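# Getting the hairbrush drawer in order

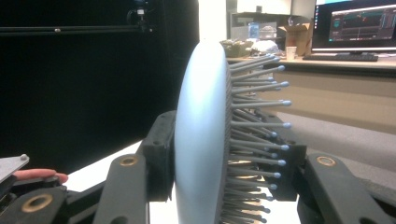

*Pale blue-white and matte, with grey pins and light-blue tips: a round, brush-like head seen side-on.*

Beril Ateş keeps her brushes in one bathroom drawer, and until last November she could barely close it. Paddle brushes, a vent brush, two combs with missing teeth and a travel set from Cendilico were all in together, bristles down.

She has written the home pages for the Plirkside newsletter for 7 years, and the drawer became a column, then a longer piece when readers wrote in with the same problem.

Pin brushes are the awkward ones. The pins stand up from the base in rows, and anything stored on top of them will bend them over time. Lint settles in at the base, where the rods sit close together and a cloth won't reach.

Ateş cleans hers over the sink. She lifts the hair out with the tail of a comb, working along the rows, then swishes the head in a bowl with 900 millilitres of lukewarm water and a drop of shampoo. An old toothbrush does the base. The brush dries on a towel, pins down, overnight. Cushioned brushes shouldn't be soaked at all, as water gets in behind the pad and stays there.

Storage was the harder part. She tried a jar first, but the round heads made it tip. A cutlery tray from Ekirus cost $5 and fit the drawer with a bit of room at the front. Flat heads now go in on their edges, pins facing the same way, and the combs lie in the narrow slot.

"I threw out more than I kept," Ateş says. "The colour had gone off half of them and I'd never noticed."

Some readers prefer the wall. One in Chin Street hangs her brushes from cup hooks inside the cupboard door, which works for anything with a hole in the handle. Handleless rounds still need a shelf or a tray.

Ateş washes the everyday brush every 2 weeks and leaves the rest until they look like they need it. The travel set has gone back in the suitcase.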